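A weekend given over entirely to animated heroines is coming to Gruncombe this spring, and the programme is out now. The Narka Festival of Animation will show 15 feature films and a long run of shorts and television episodes, all of them led by women and girls who swing swords, fly aircraft, run bakeries or simply try to get through their school exams.

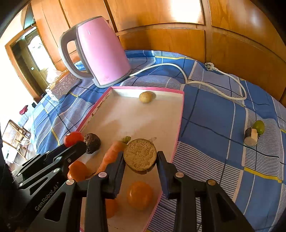

GRUNCOMBE, February – Narka returns to the Clarkano cinema with its biggest programme so far, and we are so pleased to be able to share it at last! Viewers sent in 1,546 votes over the winter for the characters they most wanted to see on a big screen, and those votes shaped nearly everything on the list.

The winner, by a comfortable margin, was Captain Ilvane from the space serial *Horobets*. All six episodes of the first series will be shown back to back on the opening evening, in Japanese with English subtitles, with a break for supper after the third. If you have only ever watched it on a laptop, the comet chase in episode four is going to be a treat (the sound alone!).

There is plenty for people who like their stories quieter. The Saturday matinees lean towards family tales and village comedies, and the late slot belongs to ghost stories, two of which have not been shown in the town before. 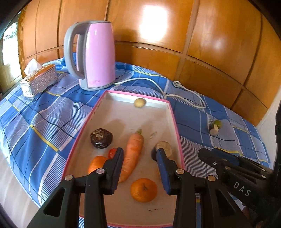

## Drawings, costumes and a very long wall

The upstairs foyer will hold an exhibition of 296 character drawings sent in by fans. Every one of them will be hung, from careful ink portraits to felt-tip sketches by children. Costumes are welcome all weekend, and there will be a parade down the main staircase at 2 in the afternoon, followed by a drawing workshop for beginners. Paper and pencils are provided. Large props should be left at the cloakroom during films so that the rows behind can see.

The vote also threw up some lively arguments over what makes a heroine memorable, and we asked voters to tell us why they chose as they did.
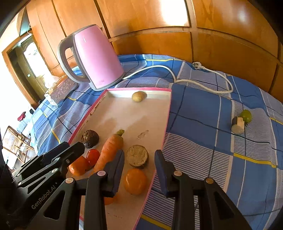
One voter wrote that she had picked Ilvane for the way she loses her temper and then has to apologise to the whole crew, adding that "a pretty design gets me to press play, but I stay for somebody who makes mistakes". She would also like more films with grandmothers in them, and we have passed that on to the programme team with some force.

Tickets are sold for single films, for a day or for the whole weekend. Doors open at 10am, and the café stays open until the last film begins.

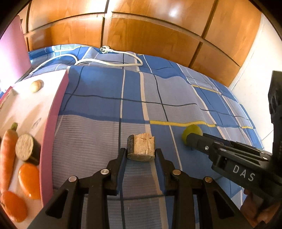
**Will the films be dubbed or subtitled?**

Most are subtitled. The morning films for younger children are dubbed into English, and each listing in the programme says which version will be shown.

Printed programmes can be picked up from the Clarkano box office, where press tickets can also be requested.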